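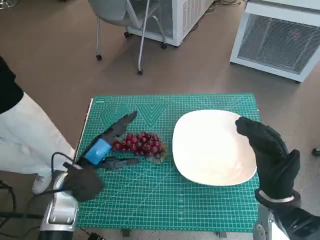 4.3 First pick-and-place task (grapes to plate)

Before you begin, complete the calibration in section 4.2. The Kaplan two-arm kit must be powered on and the stop button must be in reach of your hand.

1. Put the cutting mat flat on the table. The grid lines must face up.

2. Lay one bunch of grapes on the mat, on the side of the left hand. Turn the bunch so it lies across, with the stem toward the plate.

3. Set an empty plate on the right side of the mat. A plate with a low rim is easier for the first trials.

4. On the controller, open Tasks and choose program 141. Press Load and wait for the tone.

5. Set the speed to 3. The scale goes up to 100, but please do not use high values with soft fruit.

6. Press Start. The left hand comes to the bunch from the side, with the lower finger under the berries. The right hand stays near the rim of the plate.

Note: If the fingers close too early, move the bunch a little toward the center of the mat and press Repeat.

CAUTION: Do not put your hands over the mat while the program runs — also not to correct the fruit. Press Pause first.

CAUTION: Keep the cables behind the arms free. A cable under tension can change the wrist position.

If error 1849 is displayed, return to section 4.2 and calibrate the left wrist again.

Related items
Kaplan glove set, right hand
Skoltomura wrist cable, spare
Changing the finger tips
Error code list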